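How to test a robot on laundry before you believe the demo

People keep asking me if a machine can do the washing yet. My answer is "sort of, if you stand next to it." If you've got access to a two-armed robot and a free afternoon, you can find out for yourself, and I'd love it if more people did!

Start small. Pick one chore and chop it into pieces: open the door, lift something out of the basket, get it through the door, let go, shut the door. Score each piece on its own. Man-sik Kang talked me into this after I'd spent most of February writing "failed" in a notebook with no clue which bit had failed.

Put the basket right in front of the washer, close enough that neither arm has to stretch. Start with one big garment in a loud color. Socks come later (trust me, socks are awful).

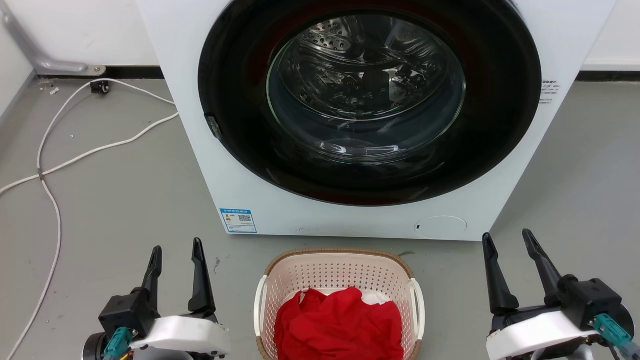 Now run the pick 19 times without changing anything. I know, it's dull. But cloth never lands the same way twice, and two or three good grabs tell you nothing at all. Scrunch the garment up again by hand between tries, and don't be nice about it – no handy corner sticking up.

Next comes the door, which I do separately. Stop the arm at once if it starts pushing the whole washer. Gudrun Vik taught me to log three things per try: did it grip, did it let go, and did I have to touch anything. That last one is the number most videos leave out.

Then chain the steps together and brace yourself. On my best day at our Greltham workshop, I got roughly 5 full loads-of-one before something snagged on the door rim. A sleeve trailing over the edge will stop the door from closing, and my setup, which I call Tindero, will happily report that it's all done. Add a check for that before the door step.

So, can they do laundry? One shirt at a time, slowly, with me holding the stop button – yes. A mixed family load, no. I'm moving on to towels next and will post the scores once I have a full set.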